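Subject: Re: [plandance-swaps] Sorting the jewellery out, where do I even start?
Date: January 8, 2018

> I've got a drawer that hasn't shut properly since August and it's all
> necklaces and odd bits, in one great lump. Did you ever get round to
> doing yours? I keep buying those little divided trays and then not
> using them. Is it worth getting the boxes from Mutiso or will any old
> thing do?

Oh, I feel your pain on the drawer! Yes, I've finally made a start on mine, and my big tip is to do it on the bed. I tried the kitchen table first and spent half the evening crawling after beads on the lino. A sheet with a bit of give in it stops everything rolling off, and you can spread out as much as you like (just don't leave it until bedtime like I did, or you'll be sleeping with the earrings).

I've been using plain square boxes with no lids, one for each sort of thing. I did look at the Mutiso ones and they're lovely, but I couldn't bring myself to pay that when a straight-sided box does the job. Etska do a divided tray as well, but the sections are so small that anything chunky sits on top and slides about.
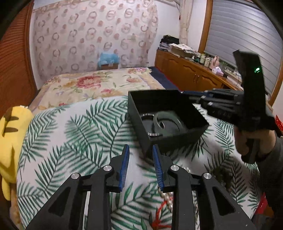
Black box on the leafy sheet, pearls still to be put away

Pearls I leave until last, as they want to lie flat and not have anything scratchy on top of them. Mine go in a soft pouch and then in the box. Chains I do up at the clasp before anything else, otherwise they're back in a knot by the next morning. If you've already got a knot, a pin and a drop of baby oil will see to most of them, and put the telly on, because it's slow going!

I've ended up with 6 boxes in the wardrobe and 2 bags for the next swap, mostly bangles that never did go over my hand. There's a Skosunex brooch in there too if anyone collects them, bit worn at the back but the pin is fine. Shout if you want it before I pack it up.

Let me know how you get on with the drawer, and don't buy any more trays!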